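Household Manipulation Data: Frequently Asked Questions
Jodby Data Collection Office
Last revised June 20, 2020

What is the purpose of the collection?
The collection supplies examples of ordinary table tasks to a learning system. Each example is a recording of a person handling household items with a pair of hand-held grippers. The system is trained on these recordings before any robot arm is used.

Where are recordings made?
Recordings are made in private homes in Zudcombe and Tetbridge. Homes are used as they are found. Participants are asked not to buy new items or change their furniture for a session.

Which items may be used?
Snack packages, wrappers, sponges, trays and similar light objects are suitable. Glass, knives and open liquids are excluded. Soft and crumpled packaging is welcome, as it is poorly represented in earlier sets. 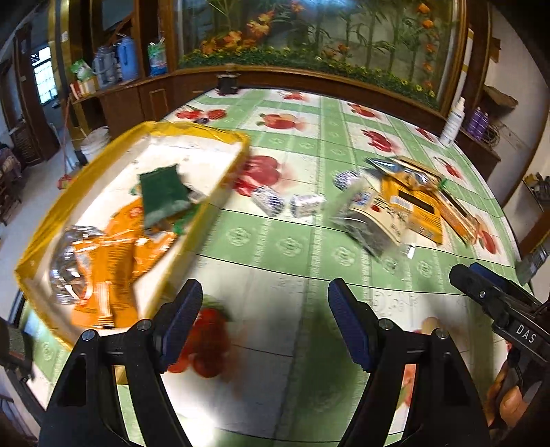
Items may be returned to any position between examples. The operator should vary the layout and should not repeat the same order of pickups throughout a session.

How long is one example?
An example begins when both grippers are above the table and ends when the last item has been released. Pauses are permitted. Dropped items should be picked up again within the same example, and the recording should be kept.

How many examples are held at present?
The current release contains more than 3,000 examples from 131 homes. Of these, 2,030 have been checked and labeled. The remainder will be reviewed in the order received.

Are blurred recordings rejected?
Blur caused by normal movement is accepted. A recording is rejected if a gripper finger is blocked for most of its length or if the file is incomplete.

May a participant withdraw?
Yes. A written request should be sent to Baoshan Ren, Participant Records. Recordings are removed from the next release.

Who may request access?
Requests from research groups are handled by Guangming Xiao. Applicants should state the intended use and the name of the person responsible for storage.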